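About Brultgate

Brultgate is a residential cooking school on the edge of Mandovau, in a former seed merchant's building with the loading doors still on the street side. Defne Değirmenci opened it after nine years of teaching evening classes in rented church kitchens. She runs it now with a small teaching staff and one office manager, who answers the phone in the mornings.

We teach adults who want to cook at home with more confidence. We don't train people for restaurant work, and our certificates carry no trade credit. If that is what you need, the county college in Mandovau has a good two-year program and we are happy to give you their number.

What we teach

The main course is called Foundations. It runs for 15 weeks, one evening a week, and covers knife work, stocks, beans and grains, eggs, braising, roasting and basic bread. Students cook at every session and take home what they make. There is no textbook. Recipes are handed out on paper at the start of class, and most people keep them in a binder.

Shorter courses change with the season. In November we teach pickling and winter soups. Spring is given over to pastry and fresh cheese. The Quiambao weekends, named after the farm where they are held, take students out of the building for two days of cooking over wood. These fill up first, so please put your name down early if you are interested.

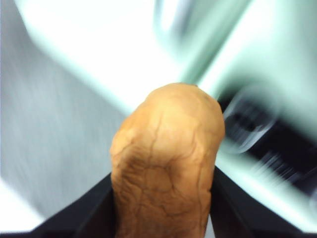 Tan, wrinkled and a little lopsided.

The building

The teaching kitchen is on the ground floor and has gas ranges, two deep sinks and a long bench down the middle. Upstairs are the bedrooms for students on the residential courses, along with a sitting room and a shelf of cookbooks that may be borrowed but should be signed out. The stairs are steep. There is one bedroom on the ground floor for anyone who would prefer it, and the kitchen has a lower bench that can be used from a chair.

Parking is in the yard behind the building. The bus from the station stops at the corner of Brundent Lane, and the walk from there is all on the flat.

Fees and places

Foundations costs $62 a session, including ingredients. We hold back a few places each term at a reduced rate of $40 for people on a low income. You don't have to send us any paperwork, only tick the box on the form. Fees can be paid by the month.

If you have a food allergy, please tell us when you book and again on the first evening. We use nuts, wheat and dairy in the kitchen every day and can't promise that any surface is free of them.

Contact

The office is open weekday mornings. Messages left on the machine are returned the next working day. Visitors are welcome to look around the kitchen by appointment when no class is running.

Page last updated February 16, 2025.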